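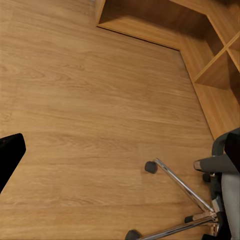

Estante de madeira no canto, sobre o soalho.

Como retomar um romance parado a meio?

Publicado por Agnese Žukauskas em 18 de dezembro de 2025

Comecei um romance em fevereiro e escrevi com regularidade até à página 121. Depois parei. A história passa-se numa vila chamada Drundbridge e acompanha duas irmãs que herdam uma tipografia. O primeiro terço está mais ou menos como quero. O problema é que, desde que a irmã mais velha sai da vila, não sei o que fazer com a outra, e cada vez que abro o ficheiro acabo por reler tudo desde o início e corrigir vírgulas. Passa uma hora e não escrevi uma frase nova.

Não tenho prazo nem editora. Tenho um esquema dos capítulos, mas foi feito antes de começar e já não corresponde ao que está escrito. O Pärn, por exemplo, que era para ser uma personagem secundária com duas cenas, aparece agora em quase todos os capítulos.

As minhas dúvidas são estas: devo rever o que tenho antes de continuar, ou seguir em frente e deixar os erros para depois? E vale a pena refazer o esquema, ou é mais uma maneira de adiar? Escrevo à noite, depois do trabalho, com pouco tempo por sessão.

Helju Dzene

Não reveja agora. Se voltar ao princípio, vai polir capítulos que talvez tenha de cortar quando souber como o livro acaba. Passei por isso com o meu segundo manuscrito e deitei fora um capítulo que tinha reescrito cinco vezes.

O que me ajudou foi separar os ficheiros. Guardei o texto já escrito num documento e abri outro, vazio, só com o último parágrafo copiado para o topo. Assim não havia nada para corrigir. Quando me lembrava de uma alteração necessária lá atrás, apontava-a num caderno, com o número do capítulo, e continuava. Por exemplo: "cap. 4 -- a carta tem de chegar antes do funeral". Escrevia o resto como se a alteração já estivesse feita.

Quanto ao esquema, eu refazia, mas curto. Uma linha por capítulo para o que já existe e uma linha para cada uma das próximas três ou quatro cenas. Mais do que isso também não uso, porque mudo sempre de ideias.

Sobre a irmã que fica: o Pärn cresceu por algum motivo. Veja que cenas ele tem com ela e o que cada um quer do outro. Se a tipografia está em risco e ele tem alguma coisa a ganhar com isso, já tem por onde pegar. Também não é obrigatório escrever por ordem. Se sabe como é o regresso da mais velha, escreva primeiro essa cena e depois trate do caminho até lá.

Para sessões curtas, marque 200 palavras por noite. É pouco, mas chega para não perder o fio, e nos dias bons passa-se disso sem dar conta.

Raimonds Tamošiūnaitė

Eu fazia 20 minutos com o temporizador e sem internet. Se não sair nada, fecha e tenta no dia seguinte.

Piret Ots

Concordo em parte com a Helju, mas discordo quanto a nunca reler. Se esteve meses sem tocar no texto, precisa de o ler uma vez, do princípio ao fim, para recuperar o tom. Imprima-o ou passe-o para um leitor digital, onde não possa mexer, e leia em dois ou três dias. Só depois abra o ficheiro.

Durante a leitura, tome nota do que ficou prometido ao leitor e ainda não se cumpriu: uma dívida, um segredo, alguém que disse que voltava. No meu caso saiu daí quase toda a segunda metade. Eu tinha um vizinho que emprestava dinheiro no capítulo 2 e nunca mais o cobrava.

Se mesmo assim a irmã mais nova continuar sem nada para fazer, ponha a hipótese de a mais velha não sair tão cedo.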